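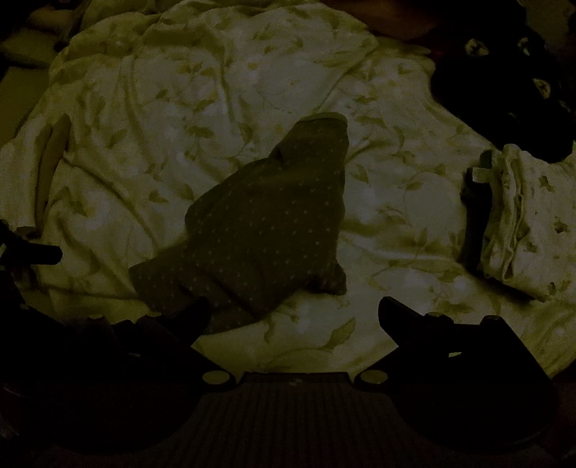 Open fingers, dotted cloth, leaf-print duvet under it.

Student projects > Soft objects > Bedding project (Saveo), asking for opinions

saveo_dunirton
July 1, 2020
Good evening to all. I write for our student project at Dunirton, which has the name Saveo. The goal is simple to say: one robot arm must take a small cloth from a bed that is not made, put it aside, and then pull the duvet cover flat. We teach it with demonstrations. A student holds the gripper in the hand, does the task, and the camera on the gripper records everything.

The small cloth goes well. The policy finds a dark cloth on a pale duvet in most cases and closes the fingers on it. The duvet cover does not go well at all. The arm comes down to the fabric, closes, goes up, and very often there is nothing in the fingers. When it catches something, it is one layer when we want 2, or the opposite.

We have time until the presentation at Bermúdez (the building, for those who do not study here) and I must decide how to use it. The choices I see are more demonstrations, different fingertips, or an easier task. What would you do?

plumbline
First thing to check is the height at which the fingers close. In our towel project the demonstrators pressed down into the mattress a little before closing, because a person does this without thinking. The arm did not press, because the position from the tracking had an error in height. It closed in the air just over the towel. From the camera you can't see the difference.

saveo_dunirton
Thank you plumbline. I looked at our recordings again with this in mind. The students press, some of them a lot. One of them goes so deep that the mattress moves. I will compare the heights tomorrow.

For the duvet cover our view is often like the next one, where the gripper body fills the low part and the fabric is everywhere behind it.
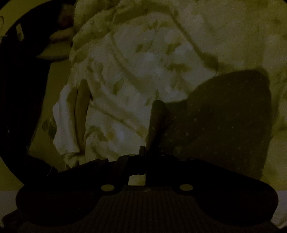 How many demonstrations do you have for the duvet cover alone?

We have 312, made in 31 sessions, and almost all of them are from May.

oddparity
So that question was mine, and the answer is what I was afraid of. 312 is not little for one object on one bed. I would not record more until you know why these fail. More of the same will give you more of the same.

And another thing. A printed cover with small leaves everywhere is a difficult choice. The print repeats, the folds are soft, and the network can learn the leaves when it should learn the folds. Try one plain sheet for a week.

wet_solder
I don't agree with the plain sheet. People have printed bedding in their homes. If it only works on a plain sheet then you have to do all the work again later, and with less time. On a plain sheet in bad light there is also almost nothing to see, so maybe the print even helps. We had a white tablecloth two years ago and it was a nightmare for everybody in the team.

oddparity
A plain sheet is a test, I did not say it is the final object. If it works on plain and fails on print, you learned something in one week. If it fails on both, the problem is in the grasp and you can stop to discuss leaves.

wet_solder
OK, as a test I can accept it. But then please do it with the same light, otherwise you change two things at the same time and the week is lost.

saveo_dunirton
About the light I must confess something. The room at Skinadberg has one ceiling lamp and a window, and many of the sessions were in the evening after classes. Some recordings are very dark. I believed it was good to have them for variety, so that the robot can also work when the lamp is off. Now I am less sure. The fingers are black, the shadows in the folds are black, and in some moments I myself can't say where the fingertip ends.

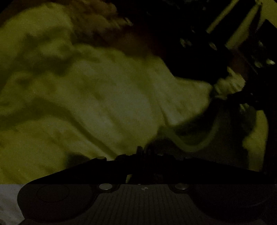
Hand at the fabric, Skinadberg room.

plumbline
Do you keep the recordings with a hand in them? I ask because the robot will never have somebody there who holds the fabric. If in a part of your demonstrations the other hand pulls the cloth and then the gripper takes it, the policy can learn to wait for a fold that a hand has made for it.

saveo_dunirton
This is a good question and we argued about it in the team as well. Our rule was "use the free hand only for resetting the bed", and resets should be cut out afterward. But the cutting is done by the students themselves and each one has a different opinion on where the reset ends. I can't promise that every hand is out.

We have three groups of recordings now:
day, lamp on, no hand
evening, lamp on, sometimes a hand
evening, lamp off, quality not checked

My proposal was to train on the first group only. A colleague says we would lose too much and that the dark ones should stay in.

gearbox_b
I am on the side of your colleague. We threw away one half of our data in a club project with sorting socks, everything which looked ugly, and the result was a robot which worked beautifully between lunch and three o'clock. Then a cloud came. Keep the dark recordings, but check that the grasp in them is a real grasp.

oddparity
Checking the grasp in the dark recordings is exactly what cannot be done. If a student can't tell from the image whether there is fabric between the fingers, how will he check?

gearbox_b
With the finger width. Closed with nothing inside gives one number, closed with cotton gives another. You log the width, I hope?

saveo_dunirton
We log it, yes. But one layer of this cover is so thin that the number is nearly the same as for nothing. With two layers it is clear. I can try to sort with it anyway.

I put one more view from the dark side of our work, so that you can judge if you would keep such material or not.

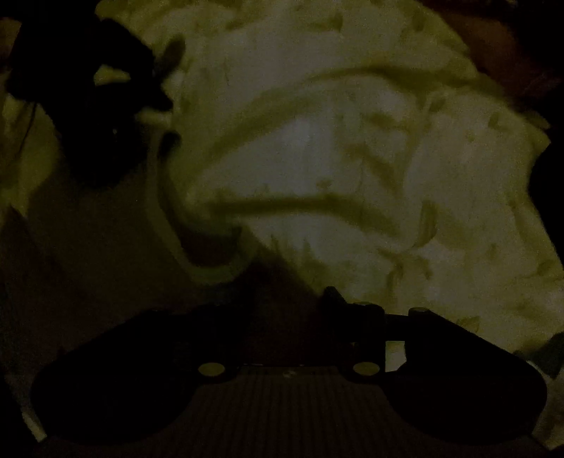
wet_solder
Keep the evening sessions, but give them less weight in training, and do not let them decide anything about where to grasp. We did it like this with a cheap camera and it was fine. Also, change the fingertips now, before any new recording. If you put softer tips on the arm later, your demonstrations belong to another hand.

plumbline
About fingertips: we glued thin rubber on ours and the one-layer grasp got much better. The bad side is that rubber does not slide on the cloth any more, so the movement where you push along the bed to collect a fold becomes jerky. You have to teach this again from zero. I would want 10 new demonstrations before I believe anything, and then decide on the big recording.

oddparity
10 is enough to see if the fingers close on fabric, it is not enough to train. Just so that we do not misunderstand each other.

plumbline
Agreed, only for looking.

saveo_dunirton
Thank you all, this is much more than I hoped for. I write down what I will bring to the team:

Compare the closing height of the hand recordings with the height of the arm.
Sort everything by finger width, and put aside the ones that are not clear.
Rubber on the tips, then 10 short demonstrations with a plain sheet and 10 with the leaf cover, lamp on for both.
The cutting of the resets is done again by one student only.

The dark recordings stay on the disk for now. On this point the team will vote and I think I will lose.

gearbox_b
Which glue do you want to use for the rubber? Super glue got hard and cracked for us after a few days.

saveo_dunirton
I don't know yet. The workshop at Bermúdez has a contact glue for shoes, I can ask if it holds on printed plastic.

plumbline
It holds if you sand the plastic first. Wait a full night before you close the gripper.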